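Automation at the Salehi serviced apartments

Salehi is a company that cleans and maintains furnished short-stay apartments and small guest houses. Its main depot is in Selden. It is known mostly for a program, begun under operations manager Muireann Tully, that moved part of its room-turnover work from hand labor to two-armed mobile robots. The program is usually called Wiker, after the scheduling software it runs on. It has been described in trade newsletters as one of the longer-running attempts to automate housekeeping in ordinary homes, as opposed to hotels with identical rooms.

Background

Before the program, turnovers were done by pairs of cleaners who drove between properties with a van and a printed list. A pair was expected to strip beds, clean the kitchen and bathroom, restock supplies and check the rooms for damage. Pay was by the unit. Cleaners who were given older houses with stairs and narrow doorways earned less per hour than those with modern flats, and this was a regular complaint at staff meetings.

Turnover among employees was high, especially in December, when bookings peaked and many shifts ran into the evening. The company first tried robot vacuums and a key-box system. Both are still in use. Neither changed the job very much, apart from ending the practice of driving back to Selden for keys.

Development

The robots were supplied by Uvier, which also built the simulated houses used to prepare them. Each simulated house has its own layout, with furniture, doors, counters and wall decorations placed as they might be in a rented home. A robot's control software is run through tasks there before it is allowed into a real property. Common tasks include reaching past furniture, clearing a counter and passing through a doorway with both arms held safely.

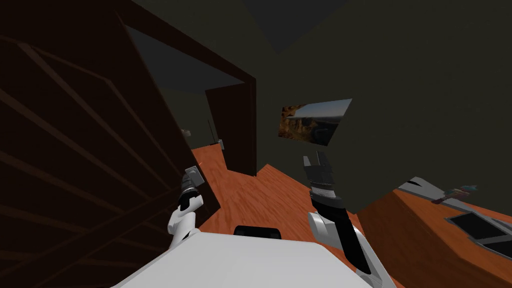
Cleaners were brought into this stage at the suggestion of Consolacion Enriquez, a shift lead with long experience of the older houses. Early versions of the task list had been written by engineers and treated every surface the same way. Enriquez and her team rewrote it by room. They marked which items a guest was likely to have left behind and which belonged to the property, and they put the kitchen before the bedrooms, the order most of the staff already used. The revised list had 1,970 entries and became the basis for the later ones. The current list has 2,493.

Changes to the work

Under Wiker, a turnover is shared between one person and one robot. The robot clears and wipes open surfaces and carries linen to the door. The person makes beds, cleans the bathroom, inspects the unit and signs it off. Stairs are still handled by people.

Two new positions were created. A floor supervisor follows several robots from a desk in Selden and answers when one stops and asks for help. A scenario writer prepares new situations for the simulated houses, often from notes sent in by crews. Daithí Hegarty, a former van driver, was the first to hold the second post. Both jobs were offered to existing staff before they were advertised, and both pay by the hour.

Unit pay was dropped for all cleaners 18 months after the program started. Staff had argued that it made no sense once a machine set part of the pace - a crew waiting on a stalled robot was losing money through no fault of its own.

Reception

Opinion among employees has been mixed. In an internal newsletter dated 2020-04-02, Enriquez wrote that her back was better than it had been in years and that she did not miss carrying linen. Other cleaners have said the work is lonelier without a partner. Tomás Madigan, who represents the crews in talks with management, has pressed for pairs to be kept in larger houses, and this was agreed for properties with more than one floor.

Monitoring has been a second point of dispute. The robots record when each task begins and ends, and some crews felt these logs were being used to time the person working next to the machine. Salehi now deletes the logs after 2 weeks, and supervisors may not use them in performance reviews.

Ailbhe Ó Dubhghaill, who has written on service work and automation, considers the rewritten task list the most useful part of the program. She has also noted that the cleaners who wrote it received no extra pay for doing so. Tully has said that later contributions are counted as paid hours.

See also

Domestic robot
Housekeeping
Robot simulation
Piece work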